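网关停服记

十二月的某个晚上,十一点多,手机响了一声。我以为是快递,结果是家里的网关给我发来一封信。准确地说,是网关的厂家Himden发来的,抬头写着“致我们最亲爱的家人”。按我的经验,一家公司开始管你叫家人的时候,你最好先把钱包摸一下。

公告大约400字,前面三分之二在回忆过去。说我们一起走过了多少个日夜,说感谢您让家更懂您,说每一次亮灯都是一次陪伴。我耐着性子往下翻,翻到倒数第二段,才看见正事:出于战略调整,云服务将于下个季度停止,届时部分联网功能可能受到影响。

“部分”这个词用得很考究。我家的灯、窗帘、门口那个感应器、厨房的漏水报警、阳台的晾衣架,统统挂在这个网关下面,而这个网关做任何事情之前,都要先去问一下远方的某台服务器。我按一下床头开关,信号先跑出去几百公里,在机房里转一圈,再回来告诉两米外的灯:可以亮了。平时我管这个叫科技,停服以后我才知道它还有个名字,叫长途。
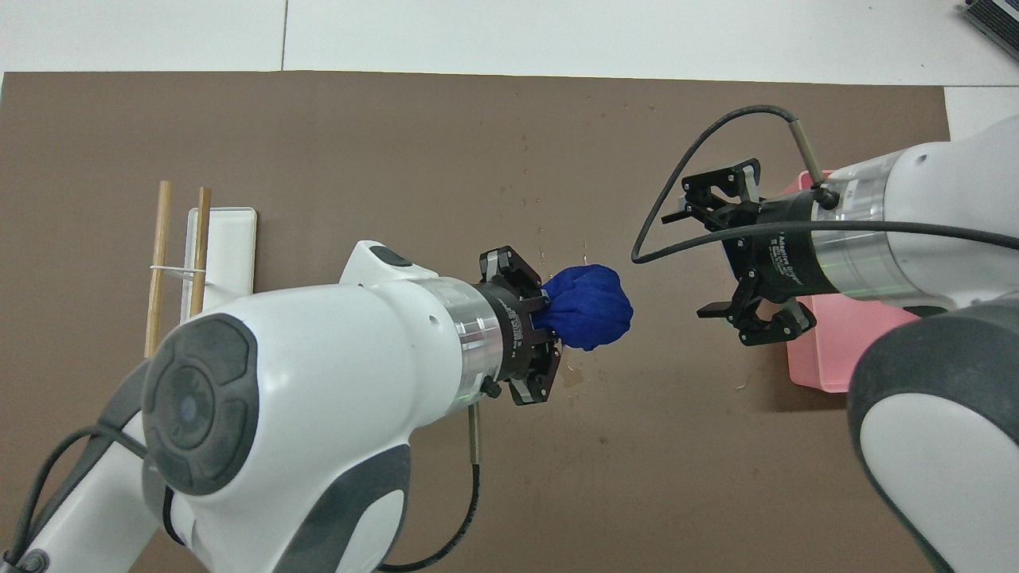 文/半格

先交代一下家底。

我不算发烧友。真正的发烧友家里有机柜,有风扇声,有一张贴在柜门背后的拓扑图,聊天的时候会突然冒出一句“你这个协议不对”。我属于另外一种人,逛促销页面的时候觉得什么都挺便宜,加进购物车以后觉得都已经加了,付款的时候觉得反正都已经付了。几年下来就攒出了一屋子东西。

收到停服公告的那天晚上,我把历年订单翻出来加了一遍,Himden这一家的东西一共3440块。这个数字很尴尬。再少一点,我可以当作交学费,第二天就忘了;再多一点,我可以理直气壮地生气,写长文,找人维权。3440正好卡在中间,够你心疼一晚上,又不够你请一天假去处理它。我怀疑这里头有人做过研究。

最早买的是网关和几个灯。理由在当时非常充分:冬天躺在床上不想起来关灯。后来发现用手机关灯要先解锁,找到应用,等开屏广告走完,再点进卧室那一页,整套动作做完,人已经精神了。于是又买了语音的。语音的问题在于要说话,半夜家里人睡了,你得用一种间谍接头的音量对着床头柜讲“关灯”,讲三遍,第四遍稍微大声一点,它听懂了,回答你“好的,已为您关闭卧室灯”,那个音量全家都醒了。

于是又买了无线开关,贴在床头板上。伸手一按,灯灭了,很好用。我用了不到一天就意识到,自己花了这么多钱,绕了这么大一圈,在床头装了一个开关。

但既然有了开关,就要有窗帘;有了窗帘电机,就要有光照传感器;有了光照传感器,就会在阴天的下午三点钟看着窗帘自己缓缓合上,因为它认为天黑了。我给它调过很多次阈值,每次调完能安生一阵子,到换季又要重来。我对节气的了解有一多半是从窗帘那里学来的。

打400

公告最下面有客服电话,400开头。我以前写过一篇讲打电话的文章,这里不重复了,只说跟那次不一样的地方。

这次接电话的也是机器。它问我想咨询什么,我说网关停服。它说,为您查询到网关的说明书,是否需要发送到您的手机?我说不要,转人工。它说,好的,在为您转接人工之前,能否先描述一下您的问题?我说网关停服。它说,为您查询到网关的说明书。

那本说明书我后来还是收了,46页。平心而论写得不错,讲怎么安装,怎么配网,怎么恢复出厂设置,长按几秒灯闪几下,蓝灯代表什么,黄灯代表什么,一应俱全。唯独没有一页讲,如果生产这个东西的公司不想管你了,灯应该怎么闪。

折腾到第二天上午才接通人工。客服态度很好,好到我没法发火。我问“部分联网功能可能受到影响”具体是哪部分,对方说以公告为准。我说我看的就是公告。对方停了一下,说那就是以公告为准。我们两个人在电话里一起沉默了几秒,我觉得对方大概也是刚看到那份公告,而且心里也在想“部分”是什么意思。

我又问能不能把网关改成本地运行,就是不问服务器,自己决定亮不亮灯。对方说这个建议非常好,已经为我记录下来了,会反馈给产品团队。我忍住没问产品团队还在不在。

挂电话之前,对方提醒我,作为老用户,我可以享受一项关怀方案:把设备迁移到合作伙伴Unside的平台上,功能基本保留,服务费每年129元,首年有优惠,优惠的具体金额以活动页面为准。

我去看了活动页面,活动页面上写着,以客服告知为准。

年费这件事

129块一年,平摊到每天也就几毛钱。这种算法我很熟,卖会员的都喜欢给你平摊到天,好像大家过日子是按天结账的。按这个思路,我家的房贷平摊到每分钟,简直便宜得不像话。

我在乎的是另外一件事。灯是我买的,开关是我买的,网关也是我买的,墙上的线是我请人走的,电费也是我交的。现在要我每年再交一笔钱,才能让我的开关继续认识我的灯。它们俩在一间屋子里住了好几年,中间隔着两米,互相说句话还得有人收钱。这个生意模式要是早几十年想出来,拉线开关那根线都能按月租。

我在几个群里问了一圈,大家的态度分成几派。有一派是交钱派,说一百来块买个省心,你折腾一个下午的时间不值这点钱吗。这话有道理,但凡是跟我说过“时间值钱”的人,自己的时间都花在群里了。有一派是自建派,让我弄个小主机,装开源的系统,从此自由。我问大概要弄多久,对方说很快,他自己也就弄了一个国庆加一个春节,现在除了偶尔重启,基本稳定。还有一派主张全部拆掉,回归机械开关,过朴素的生活。我点进这位的主页看了一下,三天前他还在转发一个会自己翻面的电烤盘。

我爱人的意见最简短:能不能亮?能亮就别弄。

这句话后来成了整个迁移工程的验收标准。

迁移第一步:承认自己忘了密码

Unside的迁移向导做得很漂亮,满屏圆角,配色像婴儿用品。第一页写着“只需几步,焕新您的家”。第一步,输入Himden账号密码。

密码我当然忘了。我点忘记密码,它要发验证码到注册手机。注册手机是我前一个号码,早就不用了。那就换邮箱验证,邮箱是前一家公司的邮箱,离职那天下午就收回去了。再换人工申诉,要求提供购买凭证、设备序列号、网关底部标签的清晰照片,以及“注册时填写的家庭名称”。

家庭名称。当年注册的时候,应用让我给家取个名字,我那会儿心情好,随手打了一个。我记得我觉得它很幽默,但是完全想不起来是什么了。我试了“我家”“家”“温暖的家”,试了小区名加门牌号,试了猫的名字。我没有猫,但我有个印象,那阵子我很想养。

后来是在一条三年前的聊天记录里翻到的,当时我截了图发给亲戚炫耀。家庭名称叫“物业第二办公室”。

我对着屏幕看了一会儿,没有觉得幽默。

网关底部的标签也费了一番工夫。网关当初是用强力胶粘在弱电箱里的,因为说明书建议“固定在通风处”,我固定得比较彻底。为了拍那张标签,我先后用了吹风机、鱼线和一张过期的超市会员卡。会员卡断在里面了,到现在还在。

迁移第二步:给每个灯重新起名

账号拿回来以后,设备倒是一个接一个地出现在新平台上,看着挺让人欣慰的,就是名字全没了。所有的灯都叫“智能灯具”,后面跟一串字母和数字,像战俘。

办法是有的:点一下“识别”,对应的那盏灯会闪。于是那天晚上我站在客厅中间,对着手机挨个点识别,然后在屋里跑来跑去看谁在闪。卧室的灯闪了,命名。走廊的灯闪了,命名。有一个点下去哪儿都不闪,我把柜子门都打开看了,卫生间也看了,连冰箱都拉开看了一眼(冰箱里的灯不归我管,但人到那个时候已经不太讲道理了)。

这盏灯我到现在也没找到。平台上显示它在线,信号良好,亮度百分之六十。我给它起名叫“房客”。每天晚上我说“关闭所有灯”,平台会逐一汇报,最后一句总是“房客,已关闭”。

窗帘电机稍微麻烦一点,要重新校准行程。原理是让它先全部拉开,再全部合上,走一个来回,它就知道自己家的窗户有多宽了。我家客厅那幅走到三分之二的地方有个接头,平时会咯噔一下就过去,校准的时候它咯噔一下,认为到头了。从此在它的认知里,我家窗户就只有三分之二那么宽。剩下的三分之一现在由我手动完成,早一次,晚一次,我把这个叫人机协作。

期间还换过一次思路,想趁机把老灯带也换了,买了Sulitz的一款。包装盒上印着“兼容主流平台”,下面有很多小图标,我数不过来也认不全,但觉得总有一个是我。插上以后才看到说明书里的小字,兼容的意思是能被主流平台发现。被发现之后能不能控制,是另外一个话题。所以我的手机里现在能看见这条灯带,知道它在那儿,也知道它叫什么,就是拿它没有办法。我跟小区里不少邻居也是这个关系。

关于展会上的那些东西

折腾这些的时候,正好刷到好多人在转今年各种家电展的新品盘点。以前我很爱看这类文章,一边看一边截图,想着等降价。今年看的心情不太一样,每看到一样东西,脑子里先蹦出来的问题是:你的服务器什么时候关?

有一面会提醒你喝水的镜子。挺好,等公司不在了,它还是面镜子。有一个能识别食材的砧板,没了联网功能也还能切菜,这就很厚道。按这个标准去筛,很多产品一下子就分出高下了:凡是断了网会退化成一件正常家具的,都可以考虑;凡是断了网会退化成一块砖的,不管发布会上灯光打得多好看,都先放一放。

我最警惕的是门锁。Palacios出了一款,宣传里说它会学习主人的生活习惯,越用越懂你。我不太想让门锁懂我。我半夜下楼买过泡面,大冬天穿着拖鞋出去扔过垃圾然后在楼下站了二十分钟不想回来,这些事情我和原来那把锁之间有一种默契,就是它什么都不知道,它只管开。

而且门锁还有一个别的电器没有的特点,就是它一旦闹情绪,你人是在外面的。灯不亮我可以摸黑,窗帘不动我可以手拉,门锁要是弹出来一句“请先同意新版用户协议”,我除了同意还能怎么样?我在楼道里,手里还提着一袋鸡蛋。

还有一类产品,我称之为替你操心型。洗衣机洗完了给你发通知,十分钟后没人晾,再发一次,半小时后发第三次,语气越来越像我妈。冰箱会告诉你牛奶快过期了。我不需要冰箱告诉我,我需要冰箱在我买第三盒的时候拦着我。这件事到现在也没有哪家肯做,大概是因为卖冰箱的平台顺便也卖牛奶。

说回我家的那台晾衣架。它是所有设备里迁移得最顺利的,扫一下就认上了,升降正常,照明正常,连风干都正常。只有一点,新平台不知道把它归在哪个类别,最后归进了“窗帘”。所以我早上说“打开窗帘”的时候,客厅的窗帘拉开三分之二,阳台的晾衣架同时从天花板上降下来,带着昨天的袜子。刚开始几天我都被吓到,后来觉得也还行,反正是要收衣服的。
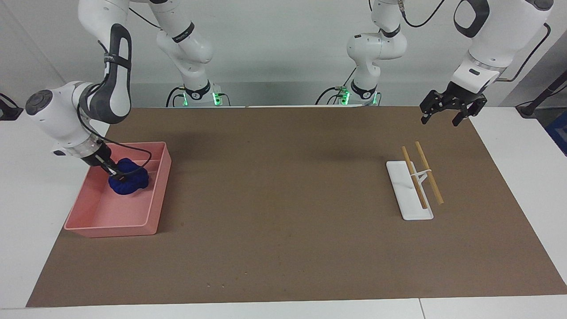

停服当天

原计划的停服日子是凌晨零点。我那天没睡,坐在沙发上等,有点像等跨年。十一点五十九的时候我按了一下开关,灯亮着。零点过一分又按了一下,灯灭了,再按,又亮了。什么也没发生。

我有一点失落。一个多礼拜的准备,又是鱼线又是会员卡,到头来连个动静都没有。

第二天早上看到Himden发了新的公告,说由于广大家人的热情支持,云服务延期关闭,具体时间另行通知。也就是说,我要是什么都不干,当天晚上按开关,灯也是会亮的。群里的拆除派发来一个意味深长的表情。交钱派没有说话,他们已经把钱交了。

我也交了。129块,扣款成功的短信是夜里来的,比公告早了几个小时。我去找客服问能不能退,客服说服务一经开通,视为已经享受。我说我享受什么了,原来的服务器又没关。对方说您现在享受的是新的服务器。这话我没法反驳,两台服务器我都看不见,从沙发上看过去,灯亮起来的样子也一模一样。

非要说有什么区别,就是新平台比老的慢半拍。以前按下去,灯马上亮;现在按下去,中间有那么一小会儿,刚好够你怀疑自己是不是没按到,于是又按了一下,灯亮了,随即又灭了。我爱人现在进门的标准动作是按一下,把手拿开,背过去,等。她管这个叫不要催它。

后来加的那个开关

事情过去一阵子以后,我做了一件早就该做的事:请了个电工来,把客厅和卧室的主灯各加回一个机械开关,普通的,一按啪一声的那种。

电工师傅进门看了看墙上的面板,问我原来的开关呢。我说拆了,换成智能的了。他问智能的坏了?我说没坏。他说那加这个干嘛?我说万一它的服务器关了。他想了一下,问服务器在哪儿。我说我也不知道。他没再问,低头开始接线,接得又快又利落,前后没用多久。走的时候收了工钱,让我试一下,我试了,啪,亮了。啪,灭了。

那一刻的感受比较复杂。我站在那里按了好多下,师傅已经在换鞋了,回头看了我一眼。

但新的问题也跟着来了。机械开关一关,等于把智能灯的电断了,平台那边就显示离线,一离线就给我发通知,标题是“您的家人失去了联系”。头一回收到是在上班开会的时候,我看见这行字,后背一下子凉了,冲到走廊里才点开看,是卧室吸顶灯。

我去设置里找怎么关这个通知。通知管理下面有营销消息、服务消息、安全消息、关怀消息,我把前三样里能关的都关了,关怀消息后面那个按钮是灰的,点上去弹出来一句:为了您的安全,本项不可关闭。

所以现在的规矩是这样的,机械开关装是装了,平时不许碰。我拿透明胶带贴住了,胶带上用记号笔写着“别按”。家里来客人,看见墙上并排两个开关,一个贴着胶带,一个要按了再等,都会问一句。我一般先说说来话长,然后就真的从头说,说到家庭名称那一段,客人通常开始看表。

给可能用得上的人留几条

看到这儿的估计也有收到同一份公告的人,我把踩过的坑记一下,不成体系,想到哪儿写到哪儿。

账号密码今天就去看一眼,趁还登得上。注册手机换成现在在用的号,邮箱别用公司的。

家庭名称抄下来,抄在纸上。如果当年取得很幽默,也要抄。

网关不要用强力胶。双面胶就够了,它又不会跑。

迁移之前把设备列表逐页截图,特别是名字那一栏,再拿另一个本子写清楚哪个名字是墙上哪盏灯。别相信自己能记住,我连我家有几盏灯都没弄清楚,多出来的那一盏至今在线。

窗帘校准之前先把轨道接头处理一下,据说抹点蜡就行,我是校准完了才听说的。现在重新校准要先解绑,解绑要先验证账号,我暂时不想再跟那个页面打交道。

年费不要提前交。厂家说哪天关,就等到那天的晚上再说,大不了摸一宿黑。家里备个手电筒,不联网的。

再有就是那个自动续费。它在“我的”里面,点“更多”,点“服务与权益”,拉到底,有一行浅灰色的小字。我第一次没找着,第二次找着了没点进去,第三次点进去了,它问我真的要离开吗,下面两个按钮,一个是“再想想”,一个是“继续享受”。我在那个页面上停了挺久。

要是有谁找到了第三个按钮,麻烦在评论里说一声。另外,如果有人家里的设备列表里莫名其妙多了一盏灯,每天晚上会自己灭,亮度百分之六十,也请跟我联系,那可能是我家的。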